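Le robot qui débarrasse la table, c'est pour quand ?

Avril 2018. Chez Brendier, on a la réponse prudente. « Pas cette année », dit Vlasta Halás. Puis, après un café : « Pas l'année prochaine non plus. »

Le problème n'est plus le bras. Des bras, il y en a partout, ils soudent, ils vissent, ils palettisent jour et nuit. Le problème c'est la fourchette. Le torchon. Le verre posé trop près du bord. Tout ce qui bouge, glisse, se plie, change de place entre deux repas.

Dans l'atelier de Dradberg, à l'usine Serrano, même constat ou presque. Trier des pièces identiques, oui. Vider un bac de pièces en vrac, ça dépend des jours. Maarten Jansen tient le compte : sur 100 prises, 10 ratées la semaine de notre visite. Pour une ligne de production c'est beaucoup trop. Pour une cuisine aussi, si on tient à ses assiettes.

Alors on revient à la main. La vraie. Le projet Nistel fait faire les gestes par des gens, pince au poing, et la machine apprend en les regardant. Arnout Jacobs a passé 3 mois à plier des serviettes comme ça. 270 serviettes, il les a notées dans un carnet. Mal au poignet, dit-il, et plus aucune envie de faire la lessive chez lui - sa compagne apprécie modérement.

Le geste paraît bête. Approcher, serrer, lever, reposer. Mais les doigts corrigent sans arrêt, et c'est cette correction là qu'il faut attraper.
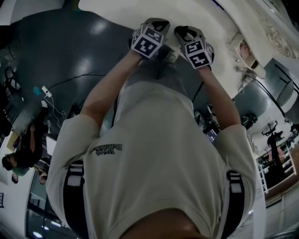

Une pince dans chaque main, au bord de la table. Les cubes à motifs noirs et blancs coiffent les deux outils.

Reste la question du prix, que tout le monde esquive. Jolien Claeys, qui achète les machines pour Serrano, n'esquive pas : elle veut un robot qui tienne une journée entière sans qu'on vienne le dépanner. Le reste, les vidéos, les démos en salon, elle ne regarde plus. Prochain essai sur la ligne en août, avec des bacs mélangés. Les serviettes attendront.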